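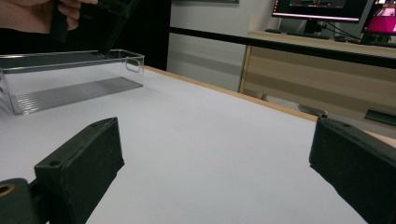 Edent — a little wine tasting notes dataset

Hi, and thanks for stopping by. Edent is the folder of wine notes I kept in a paper notebook for years and finally typed up. It has 1000 notes, one per bottle, all written by me and all in English. I put it online after a couple of people in my tasting group asked for a copy and I got tired of mailing out spreadsheets (there were four versions going around and they all disagreed).

If you want scores from professionals, you'll be disappointed. I'm a home drinker with a decent nose and a soft spot for cheap reds from cold places.

What's in the folder

notes.csv — the main file, one row per bottle
grapes.csv — grape names and the spellings I've folded together
words.txt — my tasting words, one per line, with what I mean by them
CHANGES.txt — what I fixed and when, more or less

Columns in notes.csv

id: a plain number. Gaps are fine, I deleted some duplicates and didn't renumber.
producer: as printed on the label, accents included. Save the file as UTF-8 or they'll turn to soup.
wine: the name of the wine, minus the producer.
vintage: four digits, or NV for non-vintage. Please don't turn NV into zero! I did that once and my average vintage landed somewhere in the Middle Ages.
country, region: my best reading of the label.
grape: main grape only. Blends get the biggest one plus a + sign.
decant_min: minutes in the decanter. Blank means I didn't write it down, 0 means I poured straight from the bottle.
setting: home, group, shop or dinner.
blind: yes or no.
score: 1 to 20, whole numbers. Anything from 14 up is a bottle I'd buy again with my own money.
note: the note itself, anywhere from three words to a rambling paragraph.

A sample row, with the commas opened up so you can read it:

id 212 | producer Ridgeway | wine Hillside Pinot Noir | vintage 2016 | grape pinot noir | decant_min 40 | setting group | blind yes | score 15 | note "Sour cherry, wet leaves, a bit of orange peel. Thin at first and then it filled out nicely. I guessed Burgundy and was very wrong. Would love this with mushrooms on toast."

How the notes were made

Most of the home bottles were opened with dinner, which means garlic was often in the room. The group ones come from our evenings at Vondarport, the wine shop near me, where the bottles go into paper bags and we each write before anybody talks. I trust those the most. The shop ones are quick pours standing up at the counter, and I'd go easy on them — a sip and a half isn't much to judge a big tannic red on.

When I typed things up I fixed spelling and left everything else alone, including opinions I'd now argue with. I was really hard on oaked Chardonnay in the early pages. I've come around since!

Things to watch out for

My scores crept up over the years. Either I got better at buying or I got softer, and I can't tell you which, so don't read a trend into it.

Reds are heavily overrepresented. Sparkling is thin and sweet wine is hardly there at all.

"Dusty" means two different things. In the early notes it's a smell, sort of like an old bookshop, and later on I used it for fine, powdery tannins. words.txt has both meanings, but the rows aren't tagged.

Corked bottles have a blank score and the word CORKED in the note. Filter on that before you average anything.

The Stonddale rows need a second look. I bought a mixed case from them and mixed up two of the labels while typing, so the Syrah and the Malbec may be swapped. Both were tasty, if that helps.

No prices. I only wrote them down some of the time, and half of those were sale prices, so I dropped the column.

Getting started

Download the folder, open notes.csv in any spreadsheet program and sort by score. If you'd like to do something cleverer with the text, lowercase it first, then run it against words.txt. Up to 3 notes in a row may mention the same dinner, mostly from long holiday meals, so keep those together if you're splitting the file for any kind of testing.

License and fixes

Use it however you like, commercial or not. A mention of Edent would make me happy. If you spot a wrong region or a grape I've mangled, open an issue with the id and the right answer and I'll get to it, usually in the evening with a glass of something nearby. I'm not taking new notes from other people for now — it's one person's palate and I'd like to keep it that way.

The next batch should go up in October, with a lot more Riesling in it.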